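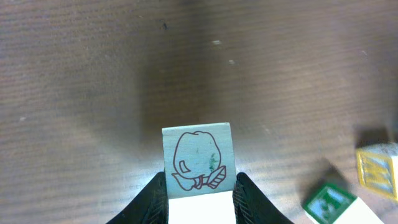 Page last changed: Sun 18 July

How to clean and sort old alphabet blocks

Wooden alphabet blocks have one natural predator, and it is jam. If a box of them has come down to you from an aunt, a yard sale or a child who has moved on to screens, you will want to clean them before anybody small puts one in their mouth, which will happen within a minute of the lid coming off.

Set aside an afternoon. You need a bowl of warm water, dish soap, two cotton cloths, an old soft toothbrush, a dry towel and a table with decent light. A window is better than a lamp. Wipe the table down first or you will be moving crumbs from one wooden thing to another.

Step 1. Wipe, don't soak

Put a few drops of soap in the water, wet one cloth and wring it until it complains. Wipe one face at a time, turning the block as you go. Never drop blocks in the bowl. Jean Carnegie once left a whole set of Skarnus blocks in a sink while she took a phone call, and they came out furry, slightly larger and no longer on speaking terms with their box.

Go easy on the printed faces. Colored borders are usually tougher than line drawings, but test a corner before you trust either. If color comes off on the cloth, stop and use a barely damp one from then on. The toothbrush is for grooves and edges only.

Step 2. Dry

Stand the blocks on the towel with a finger's width between them and leave them for 3 hours, turning them once. Keep them off the radiator. Ross Carnegie will tell you a hair dryer is fine, and he has the cracked Q to prove it.

Step 3. Line them up and look
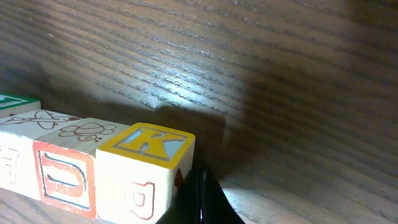 Short rows work best. Tilt your head until the light skims the wood and you'll find every rough corner and tooth mark you missed while wiping. Sand splinters with fine paper, along the grain, two or three strokes. Leave the tooth marks alone unless they're sharp. They're the only record of who owned the set.

Turn each block all the way around before deciding what it is. An airplane on one face says very little about the letter on the next, and a turtle on top is no promise of a T anywhere. Makers had their own ideas. The Wuvema set I grew up with had a walrus on the G, and we all learned to spell eventually.

Step 4. Sort

Choose one system and stick to it. By letter is the obvious choice and falls apart as soon as you have four Es and no R. By border color is quicker, and a child can help, in the sense that children help. I sort by picture first and put the plain letters in a second pile.
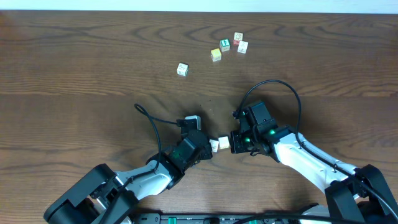 Storage and repairs

A cloth bag with a drawstring beats a lidded plastic tub, which traps damp. If you must use the tub, leave the lid off until October and see whether it smells. Chipped edges can be rounded with the same fine paper. Split blocks should retire to a shelf.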